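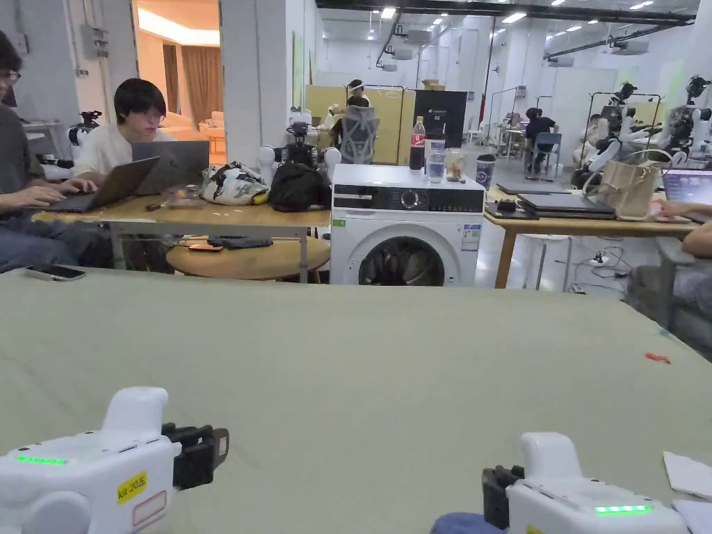
The Shared Room at Yeom: Laundry and Cloth Care

The shared room at Yeom serves as office, laundry corner and folding area for the residents of the building. This gallery is part of the Household Rooms series, published by the Ploronon Center for Domestic Practice and edited by Margit Öberg. The series records how ordinary tasks are done in places where people also work, eat and store their belongings.

The room is open to residents from early morning until 9 p.m. Desk places are not assigned. Residents who bring laptops are asked to keep bags off the folding tables and to leave a clear path to the washing machine.

The washing machine

The machine is a front loader and stands in the middle of the room, within sight of the desks. Its position was chosen when the room was refurbished under the Zivico program, which covered 2,715 square feet on two floors. Residents had asked to be able to work while a load was running. The top of the machine has since come into use as a shelf for drinks and snacks. The house rules permit this between loads only.

Cottons and everyday cloths are washed on the 60-minute program. Dark items are washed separately. Loads left in the drum after the program has ended may be moved to the nearest stool or basket by the next user.

The folding tables

Folding is done on tables set apart from the desks. A cloth is placed on the table singly and opened to its full size before the first fold is made. Corners are pulled out by hand and the surface is smoothed from the center toward the edges.

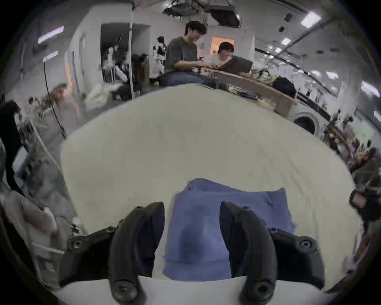 Small cloths are folded in half twice and stacked with the closed edge facing the user. Larger ones are folded lengthwise first. The house owns 100 cloths for general use, purchased through Nandex in June, and these are kept apart from residents' own linen. Cloths with worn edges are set aside for cleaning the floor and the window sills.

Residents often fold while others are at their laptops nearby. Conversation is welcome at the tables. Telephone calls are taken in the corridor.

Spreading and smoothing
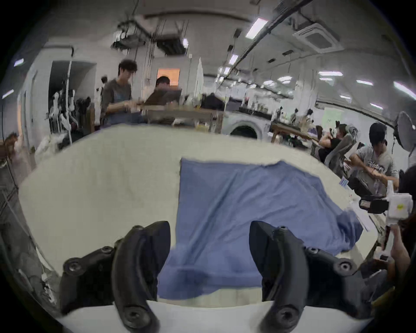

Most of the time given to folding is spent on the preparation of the cloth. A fabric that has been bunched in a basket will hold its creases, and these are carried into the finished stack if they are not opened out first. The blue cloth on the white table still has soft diagonal folds across it, and its right side is bunched and uneven, while the far edge already lies fairly straight. A straight edge of this kind is the usual starting point. It is held in place with one hand as the other draws the remaining fabric toward the front of the table. Notes and loose papers, such as those beside the cloth, should be moved well away before a larger item is opened.

Using the gallery

The photographs may be reproduced for teaching purposes with credit to the Household Rooms series. Requests for print copies should be addressed to Margit Öberg at the Ploronon Center. Residents who wish to propose a room for a later gallery may leave a note at the Yeom front desk.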